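Home | Modules | Week 6 | Notes | Log in

Demonstration by remote control: the bedroom task
Fri 21 April. Notes by Tatu Nyanda

All demonstrations are recorded in the Gavum simulator. The operator drives both arms; each wrist has its own view. Keep the fingers square to the object before closing.

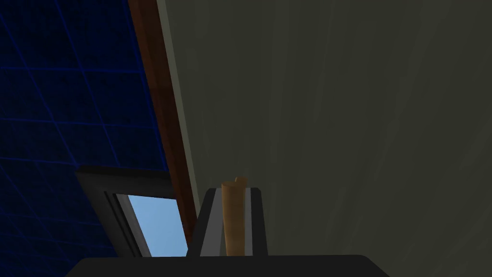 2. Moving to the drawers

Log joint angles and gripper opening at every step. An episode stops at 3000 steps, finished or not. Discard any with a dropped command. 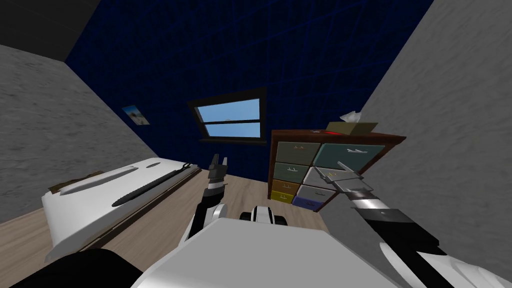 Fig. 2. Both arms, with the right gripper at the chest of drawers.

An open gripper is recorded as 100, fully closed as 0. Check the sign before training.

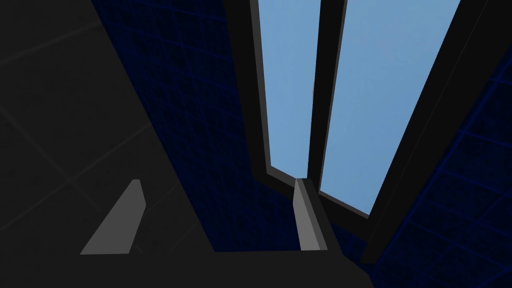

Of the February set, 62 episodes passed this check. Three operators recorded them, so split by operator when testing.

3 comments | 0 shares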